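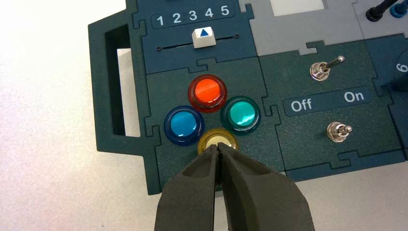
A two-finger gripper at the yellow button of a modular control board. Buttons, toggles and a slider stand in for the controls found on appliances and shop equipment.

Magazine / Technology / Automation at Work

Last updated: December

The Long Road to Pressing a Button

The question of whether machines can take over the small chores of homes and workshops is generally asked about the impressive ones. Readers want to know when a robot will fold the sheets or cook the dinner. Those who build and test such systems tend to begin with something more modest: whether the machine can operate a switch.

At the Mistmont workshop, a program led by Jianguo Liao has adopted control boards as a standard measure of manual competence. The boards are assembled from interlocking panels and carry the fittings that people use every day with little thought. One has four round buttons in red, blue, green and yellow, a numbered slider, and a pair of metal toggle switches with a label reading "Off" and "On" between them.

"Every appliance in a laundry or a kitchen ends in a control of some kind," Mr. Liao said. "If the arm cannot start the dishwasher, it matters very little how well it loaded the plates."

Each type of control presents its own difficulty. A button forgives a certain amount of error in position, provided that the fingers press squarely and stop in time. A toggle must be approached from the correct side and pushed through its resistance. A slider is the most demanding of the three, as the fingers must keep contact with a small cap while following a straight path, and must then come to rest at the requested number.

The program's most recent assessment comprised 934 attempts, divided among buttons, toggles and sliders. Of these, 408 were completed without a correction from the operator. Buttons accounted for the greater share of the successes. Sliders were frequently left one position away from the target, and toggles were at times brushed without being moved.

Mr. Liao regards the result as fair but not yet useful. A household would not keep a kettle that worked on fewer than half of its mornings, and a shop foreman would be less patient still.

The view from the shop floor is similar. Rocío Calvo supervises finishing work at Brinkmann, a cabinet hardware manufacturer that has been evaluating an arm supplied by Nultari. The arm was given 2 duties: starting the parts washer at the beginning of a shift, and resetting the tumbler between batches. It performs the first reliably. The second remains with her staff, because the reset switch sits beneath a guard and the arm approaches it at a poor angle.

"It is a patient worker and a slow one," Ms. Calvo said. "My people reach over and flip the switch on their way to something else. The arm has to make an appointment with it."

Ms. Calvo has nevertheless asked that the trial be extended by 6 months. Early starts are difficult to staff, and a washer already running when the first employees arrive at 7 a.m. has some value to the company, even if the machine does nothing further until noon.

Household products face a harder test. Skorar, a firm developing a countertop arm for people with limited hand strength, has narrowed its first release to pressing buttons on a microwave and a coffee maker placed at fixed positions. Stove controls have been excluded on safety grounds. Customers who rearrange their counters will be required to repeat the set-up procedure, a condition that early users have described as tiresome - though several have asked to keep their units.

Mr. Liao's group will next alter the colour and arrangement of the panels between attempts, in order to determine whether the system has learned the controls themselves or merely where they were placed. Dials will be added to the scored trials at the same time. He expects the success rate to fall before it improves, and has advised the program's sponsors accordingly.

This website uses cookies to improve your reading experience. By continuing to browse, you agree to our use of cookies.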